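# Handout 6: Looking After the Fridge Cell

Robot Upkeep, Unit 2 – Notes by Luana Pimentel, updated December 20, 2024
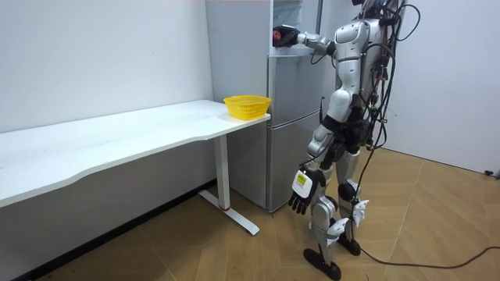
*Fig. 1. Top-shelf reach at the fridge cell, right corner of the teaching room.*

Welcome to my favorite unit! So far you've learned upkeep on bench arms, where everything is bolted down and the worst thing that can happen to a cable is that somebody rolls a chair over it. Now we get a full-height humanoid with two arms, two hands and a great many moving joints, and we get to keep it healthy enough to put groceries away for a whole term.

These notes cover the cell as we set it up this year: robot, refrigerator, long table, basket. Bring them with you. Write on them. Last year's best copy belonged to Natanael Vasconcelos and by the end you could barely see my typing under his pencil (I photocopied several of his margins into this version, with his permission).

## 1. Names we use

- **Zikus** – the robot. Please use the name in the log; "the robot" gets confusing once the bench arms are in the same book.
- **Reach arm** – whichever arm is doing the fridge task in the current program.
- **Rest arm** – the other one. It hangs at the side with the fingers a little open.
- **Bundle** – the thick group of black cables from the upper back and shoulders.
- **Tail** – the single cable that crosses the floor.
- **Brundby sheet** – the one-page layout drawing, named for the room. Copies are in the drawer with the tape.

## 2. Placing the cell

Everything is measured from the fridge, so the fridge goes first and stays put. It stands directly on the floor against the back wall. Push it until it stops, check that the doors swing freely, and leave it alone.

The table comes next. Its right end should finish just in front of the fridge. Line up the T-shaped foot with the mark on the Brundby sheet, then go down on one knee and look along the floorboards. The planks run in a zigzag, and it's very easy to trust a seam that leads you off at an angle. Use the tape measure. Edileuza Sampaio's group lined up with a seam last December and spent most of a lab session hunting for a software fault that was really a crooked table.

The yellow basket sits at the right end of the tabletop, close to the edge by the fridge. Keep the rest of the tabletop clear. Notebooks, coffee and phones go on the shelf by the door, every time.

Zikus is last. Bring it in facing the fridge with the bundle already hanging free behind the torso. Two people, one on each side, a third calling out the distance to the toe marks.

## 3. The cable check (do this first, every session)

I'll say this in the lecture and I'll say it again here: most of our lost time comes from cables. Of 57 stoppages in last year's log, 40 were cable trouble of one kind or another. A loose plug, a loop that caught on a hip, a tail that somebody stepped on. That's wonderful news for you, because cables are something you can check with your eyes and hands in five minutes.

With the power off:

1. Start at the shoulders. Follow the bundle down with your hand, behind the torso, past the hips, to the floor. Feel for flat spots and nicks.
2. Look at the loop behind the hips. It needs enough slack for the reach arm to go all the way to the top shelf, but it mustn't swing forward past the leg.
3. Check each tie. A tie should slide a little under your thumb. If it bites into the jacket, snip it and put on a new one.
4. Walk the tail toward the wall. It should lie in one soft curve with no twist and no sharp bend at the plug end.
5. Write "cables OK" and your initials in the log, or write what you found.

Please don't tape the tail to the floor. We tried it. The tape holds the cable still and all the pull goes into the connector, which is a much more expensive place for it to go.

## 4. Hands and wrists

The hands are the part everybody wants to work on, and I don't blame you, they're lovely pieces of engineering. They also collect crumbs, dust and label glue from whatever they've been handling.

Wipe each finger from base to tip with a dry lint-free cloth. Then open each finger by hand, slowly, and feel for any roughness. Compare left with right. A finger that is stiffer than its twin goes in the log even if it still moves.

The wrist plate with the small yellow label: clean around the label, never over it. The print is small enough already.

If you need to take a plate off, call Adalberto Prado or me first. The screws are short and go back to the same torque, set on the small driver. Don't guess by feel.

## 5. The top-shelf test

After any work on the arm, the bundle or the feet, we run the top-shelf reach. It's a good test because it asks a lot at once: shoulder up, forearm out nearly level, hand closed on something small, and the cables following along behind.

We use the small red test piece. Open the top compartment only and leave the middle and lower doors shut. Then:

- One person at the stop button, doing nothing else.
- One person watching the **bundle**. Not the hand! Everyone watches the hand.
- One person calling each stage aloud and writing it down.

Run at slow speed first. If the forearm dips as the fingers close, stop and check the shoulder zero before you touch the grip settings. If the hand arrives too far left or right, check the feet against the toe marks. In my experience the feet are the answer more often than you'd think – a very small turn at the floor is a big miss at the shelf.

A full test is 76 cycles. Yes, it's long. Bring a snack for afterward, and swap jobs partway through so that the person on the bundle has fresh eyes.

## 6. Feet and floor

The soles are flat and black and they pick up grit. Sweep before you place the robot, then wipe the soles while it's held in the lift. Look at the joints between the planks too, especially under the front foot.

While you're down there, check the small white bracket near the ankle. It should be snug. Wiggle it with two fingers, and if it moves, log it and tell me before power-up.

## For next time

Read the Obura chapter on cable strain (the first half is enough). Each group should come with a filled-in cable check for its own session and one question about it. Edileuza Lins will be running the lift practice, so wear closed shoes and tie back long hair.

Spare ties, cloths and red test pieces are in the drawer marked ZOKOVUM. If you take the last of anything, write it on the lid.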